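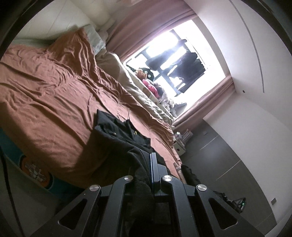
Folding Jackets on the Bed

A bed is the best folding table in most homes. It is wide enough for a jacket with both sleeves out, it sits low enough that you can reach across it, and nothing slides off. Make the bed first, or at least pull the cover up over the sheets. A few wrinkles in the bedspread don't matter for bulky things like jackets. They do matter for dress shirts, so do those on a table or an ironing board.

Before you start

Empty the pockets. Tissues, coins and old receipts leave lumps in a folded stack, and a forgotten lip balm can ruin a lining by May. Check the inside pocket too.

Close the zipper or the snaps all the way up. An open front shifts while you fold and one side always ends up longer than the other. Shake the jacket once by the shoulders and lay it down.

Dark clothes show lint, so go over them with a lint brush while they are flat. Brush from the collar down. Do the back first, then turn the jacket over and leave it front side up.

Laying it out

Put the collar toward the middle of the bed and the hem toward you. Pull each sleeve out to the side and run your hand from shoulder to cuff. If the fabric bunches at the shoulder, lift the sleeve and set it down again. Smooth the chest with the flat of your hand, working out from the closure.
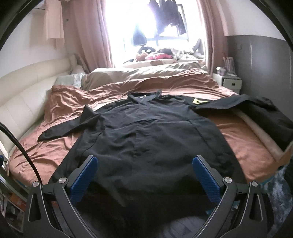

Should the collar be up or down when a jacket is folded?

Leave a soft collar standing and fold the body below it. A stiff collar that has a crease line should be turned down along that line before you begin. Pressing a collar flat under a stack gives it a mark that takes steam to remove.

The fold

Bring one sleeve straight across the chest, then bend it at the elbow so the cuff points to the hem. Do the same with the other sleeve. Fold each side of the body in toward the center – the two edges should just meet. Then bring the hem up to the chest, and fold once more if your drawer is shallow.

Mesfin Shiferaw wrote in to say he folds the sides in behind the jacket instead of in front, which keeps any logo on the chest visible in the stack. It works well for a row of black jackets that otherwise look alike. Turn the jacket face down to do it that way.

Putting it away

Stack no more than 3 jackets on a shelf. Heavier ones go on the bottom. For a drawer, stand them on edge like files so you can pull one out without disturbing the rest.

Padded jackets are better hung. If you have no closet space, roll them from the hem up and keep them in a cotton bag. Plastic bags are fine for a move but not for a whole summer.

Wash before storing, even if the jacket looks clean. Body oils at the neck and cuffs darken over the months and are harder to get out later.

Posted by Mariama Sowah, November 29, 2021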